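Cable tension on the left arm, and the rest of the July service

2020-07-23

The left arm on our suturing bench started drifting at the wrist last month and I have finally had time to take it apart. I said I would write up the whole job afterward. Half of what I know about this machine is on sticky notes inside the cabinet door, and the glue is giving out.

For anyone new here: the bench is at Orkelport, on the second floor. It is an old two-arm surgical system that has been running on our own controller for years. It never goes near a patient. People sit at the console and practice closing wounds, or they run their own motion code on the arms and let the arms do the closing. My part is keeping it running between bookings. Ebbe Hedlund wrote most of the controller code, and he is the one I call when the thing I broke turns out to be software.

What was wrong

Hjørdis Grønli was the first to write it in the log. She had the left jaw closed on a strand, held the handle still, and the wrist kept creeping toward the closed side. Not by much. On a long pull you would never notice. When you are trying to lay a knot down flat, you notice every time.

The first thing I did was swap the instruments left to right. If the drift moves with the instrument, you have a stretched cable inside the tool and you put in another tool. If it stays with the arm, the trouble is in the carriage. It stayed with the arm, on two different instruments, so I had no easy way out.

I also checked the boring causes. The sterile adapter — we still call it that, though there is nothing sterile about ours — was seated. All the discs turned freely. The connector on the back of the carriage had its screws in. I have been caught by that connector before and I look at it first now, even when I am sure.

Taking the carriage down

Power off at the cabinet, wait for the brake relays to click, then support the arm before you touch anything. I use a folded moving blanket on top of a plastic crate. Ebbe made a proper stand once and somebody borrowed it.

The rear cover comes off with a 2 mm hex key. The screws at the bottom are shorter than the ones at the top, and if you mix them up a long one will press on the ribbon cable. I tape each one to the cover next to its own hole.

With the cover off you can see the drive for the wrist. On this arm, number 5 was the bad one. The set screw in its coupling had backed out enough that the coupling could rock on the shaft. I could feel it with two fingers. There was a little gray dust below it, which I took to be wear from the coupling, and I vacuumed it out with the brush nozzle.

I had a replacement coupling from the box of spares Nordin sent us when they closed their own bench. It is the same part with a newer style of clamp. I cleaned the shaft with alcohol, put the coupling on, and tightened the clamp evenly on both sides. A small drop of the weak threadlocker on each screw. Do not use the strong one. I used the strong one on the right arm a few years back and had to heat the screw to get it out, with an encoder sitting right beside it.

While I was in there I did the tension on the cable runs. The sheet we have from Clerumon gives a range for each run and a way to measure it with a hook gauge. Two of the runs were under. I brought them up a quarter turn at a time and moved the carriage through its whole travel between turns, by hand, so the cable could settle on the pulleys. If you crank it all at once it reads fine and is loose again by the next morning.

Homing and the potentiometer check

After anything that touches a coupling, the arm has to be homed again and the offsets redone. Our controller reads a potentiometer for rough position and the encoder for fine position, and if the two disagree by more than the limit it faults and drops the brakes. It is supposed to do that. It does it a lot after a repair.

My order is:

Power up with the instruments out.

Home the right arm first, the one you did not touch. If that faults too, the problem is in the cabinet and you can stop blaming your own work.

Home the left arm. Watch the wrist axes, they go last.

Run the offset script. It asks for the arm, then moves each joint to both ends of its travel at low speed. Keep one hand by the stop button.

Save the file with a new name. Do not overwrite the old one. Kerstin Sjöberg once got a whole afternoon back by having the old file.

The left arm faulted twice on axis 5 before it would take the new offsets. The second time I called Ebbe, who told me the limit for that joint had been set tighter than the others during a test and never put back. He changed it, I ran it again, and it went through.

Instruments

I check each one in the hand before it goes on an arm. Turn the discs on the back of the housing and watch the tip. Both jaws should open the same amount and close together, and the wrist should move without a dead spot. Look at the cables where they come over the wrist. If a single wire has broken and is standing up, the instrument comes out of use. A broken wire will snag suture, and later it will let go while somebody is pulling on it.

The serrations get packed with whatever people have been sewing. I clean them with a soft nylon brush and an enzyme cleaner, rinse, blow the shaft out with low pressure air, and let the instruments hang tip down overnight. No wire brushes. We had two needle drivers whose grip was gone years before it should have been, and I am fairly sure a brass brush was the reason.

We use nine instruments in rotation. One has been set aside for spares, mostly for its discs and springs.

Running it under load

An arm can home perfectly and still be no good at the tissue, so the last part of the job is always sewing. I set up a piece with a cut in it and somebody who sews better than I do takes the console. This time that was Hjørdis again, which seemed fair given that it was her complaint.

I ask for the same things every time. Hold a strand in the jaws with the handle still. Pull a short length tight between the jaw and the wound and keep it tight. Pass the strand from one instrument to the other and back. Then tie, slowly, and leave the jaws closed at the end of the throw. The short tight pull is the one that shows a loose wrist, and I watch the jaws and the thread during it and leave the error plot for later. 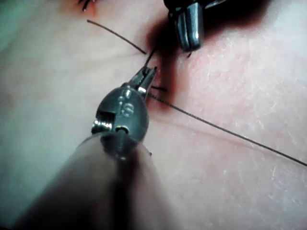 What the test showed

The creep is gone. With the left jaw closed and the handle still, the wrist stayed where it was put for as long as Hjørdis was willing to sit there. I had the controller log the commanded and measured angles for all the wrist axes and there was nothing in the trace that I could tell from noise.

There was one new thing. When the left wrist reversed direction at the far end of its roll there was a small tick, more felt through the arm than heard. I stopped the run and took the instrument off, and the tick was still there with the carriage empty. It was the cover. One of the taped screws at the bottom had gone in crooked and the edge of the cover was touching the roll housing. I backed it out and started it again with my fingers, the way I should have done to begin with.

We sewed 21 stitches on the left arm and then went over to the right arm to compare. Hjørdis said the left now feels stiffer than the right. I believe her. The right arm has not had its cable tension looked at in a long time, so that is the next job, and I would like to get to it before the Istitz people come and want both arms for a whole week.

Camera and lights

This took longer than it should have. The picture had been going a little soft at the close end, and we had all gotten used to it. I cleaned the lens with proper lens paper and two drops of cleaner, and it got a bit better. Then I checked the focus ring and found it was not where my note said it should be. I put it back and marked it with a paint pen.

One light had been turned so it came in low from the side. Somebody probably liked it that way for seeing the thread stand up off the surface, and it does help with that, but polished steel throws it straight back at you. I moved it up and put the diffuser back on. If you want it low for your own session, go ahead, and please put it back after.

Tissue

A few words on this, since I get asked. Keep whatever you are sewing on covered until you start. If it is allowed to dry out, the surface gets stiff and the needle takes more force to go in, and then people write in the log that the arm is weak. I have chased that one more than once. Pin it at the corners, not along the sides, and leave it enough slack that the edges of the cut can come together. Wipe the arms down to the adapter when you finish. The fake blood we use dries sticky and gets into the adapter discs.

Parts used and what is left

One coupling, from the Nordin box. There are two more in there.

Threadlocker, the weak kind. The bottle is nearly empty and Åsmund Boström has it on his list.

One cover screw, short. I bent it getting it out and took another from the dead carriage under the bench.

No cable. I thought I would have to replace a run and had it cut and ready. It is in a bag with a label, on the shelf over the cabinet.

Things still open

Right arm tension, as above.

The foot pedal for the clutch sticks if you press it on the outer edge. Press it in the middle for now. Vidar Åberg has offered to look at the spring.

The offset script still asks for the arm by number and the labels on the arms are letters. Left is 2. Ebbe knows.

I would also like the stand back, whoever has it.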